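The Robot Was Fine. The Shelf Wasn't.

Opinion, by Parveen Tarar
March 19, 2019

Every pitch I have sat through for a pickup robot has the same slide in it, the one with the hours. The machine works 24 of them. It doesn't take lunch. I have never seen the slide that says who wipes the shelf, and after a winter of looking after one of these cells I would like to see it.

Ours is the Fludeck, installed at the Sterthorpe kitchen hall. It is a simple thing as these things go. Couriers' orders go onto open shelving, a wheeled arm rolls up, reads the label on each bag, picks the bag by its handles and takes it to the hatch. Farooqui, the integrator, quoted us 620 orders between service calls. I believed it, in the way you believe a gas mileage sticker.

What the quote left out is that the Fludeck finds a bag by finding the shelf first. It wants a pale, plain surface with a clean front edge. Give it a splash of sauce and it may decide the splash is a corner of something. Give it a sheet of paper somebody left under an order and it will politely try to work out the paper. Our error log for March has 19 stops on it so far, and 10 of those were cleared by a person with a cloth. No parts, no software, no call to Farooqui.
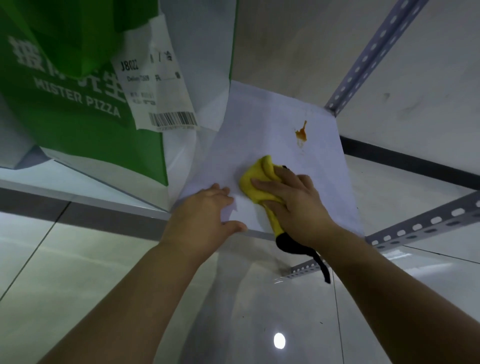
Going after an orange-brown stain on the paper, with the order still on the shelf.

I asked Balakrishnan Annamalai, who set up the cell with me, whether we could just train the thing to ignore stains. He said sure, and then it would ignore the flat edge of a brown bag as well. He has a talent for making me drop a subject. The vendor's answer was a better lamp. We bought the lamp. It made the tiles shine and gave the camera something new to worry about.

So we went back to housekeeping, and this is where I part ways with the people who call that a stopgap. It is the maintenance. It was always the maintenance. The cleaning page in the manual is half a page long and says "keep storage surfaces free of debris," which could have been written for a bookcase. Our own version is taped up by the hatch and it is a lot less elegant:

Pause the cell at the panel before you reach in. The light has to be steady, not blinking.
Slide orders to one end of the shelf. Don't put them on the floor.
Lift any loose paper. If it's stained, it goes in the trash.
Wipe the bare end, front edge included, then swap ends.
Keep the cloth and anything hanging off it out of the slots in the uprights.
Turn labels so they face the aisle. Tuck nothing over them.
Step back past the tile joint and start the cell again.

The one about slots looks fussy. Slotted steel is cheap and quick to put up, and I see why Farooqui likes it, but it catches whatever dangles. I lost 40 minutes one evening to a bit of cord wedged behind a post, which the arm read as an obstruction and would not go near. 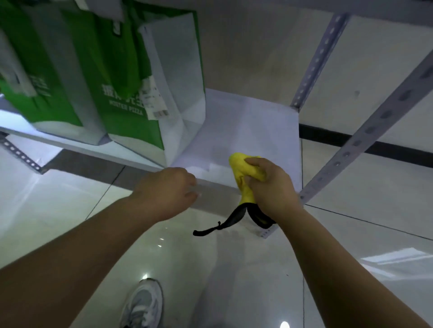
The bare end of the shelf, cloth in hand, bags over at the left.

Labels are the other sore point. A receipt that hangs at an angle over the printing on a bag is no trouble to a courier, who tilts his head. The Fludeck has no head to tilt — it has a camera on a mast and a short list of angles it accepts. When it gives up, it beeps, and someone walks over and does the reading for it. I count that as labor. The sales sheet counts it as "exception handling."

I am not against the machine. On a quiet afternoon it does its job and I get to do mine. What I object to is the arithmetic. The Parnville site is supposed to get two of these cells next, and the staffing plan I was shown takes a full shift off the floor and adds nothing back for upkeep. Put me down as doubtful. Somebody there is going to be pausing, wiping and turning bags at the dinner rush, and if it isn't in anybody's hours it will be done badly or skipped, and then the log will fill up and we'll be told the vision system needs an upgrade.

If you are being sold one of these, ask to see the cell on a Friday-night kind of crowd and watch the people near it. Ask how many times a shift they reach in. Then ask for the cleaning page, and see how long it takes them to find it.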